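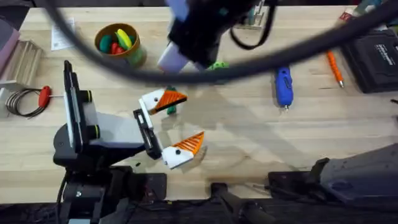

Cirkari Shared Workshop
Equipment fault record 348
Equipment: two-arm bench rig, bay 3
Reported by: Tudur Bellis
Assigned to: Facundo Henríquez
Status: Closed, with one action outstanding

Fault as reported
The left arm stops part of the way through its reach towards the middle of the bench. The gripper remains open and the control program, Ultov, displays "position not reached, joint 2". The second arm is not affected and continues with its own task. The fault has occurred on 3 occasions, always when both arms were running together. The left arm completes the same reach without difficulty when run alone.

Checks made by the member before reporting
Power to both arms switched off and on again. No change.
Base fixing bolts checked for tightness. Satisfactory.
Reach speed reduced by half. The fault still occurred, but later in the session.

Entry 1, F. Henríquez, August 19, 2022
The report has been accepted and the rig withdrawn from general booking. Members holding a reservation have been informed. The Ultov log shows a fall in supply voltage to the left arm immediately before each stop. The joint itself reports no excess load. A mechanical cause is considered unlikely, and the arm should not be dismantled at this stage.

Entry 2, T. Bellis
I can confirm that both arms are fed from a single Vostine supply by way of a splitter lead, which I made up when the second arm was added. The lead is the same thickness as the original. I had assumed this would be sufficient.

Entry 3, F. Henríquez
The splitter lead was removed and each arm connected to its own supply. The test routine was then run with both arms moving at full speed. It completed 156 reaches without a stop. The splitter lead was refitted for comparison and the fault returned after roughly 2 minutes. One connector on the lead was found to be poorly crimped.

Cause
Voltage drop in the shared splitter lead under combined load.

Action taken
The lead has been withdrawn from use and labelled. A second supply has been issued from stores on loan. Reach speed has been restored to its former setting.

Action outstanding
A permanent supply is on order from Olivares, with delivery expected in September. The member is asked to return the loan unit once it has been fitted. The rig may be booked in the usual way in the meantime.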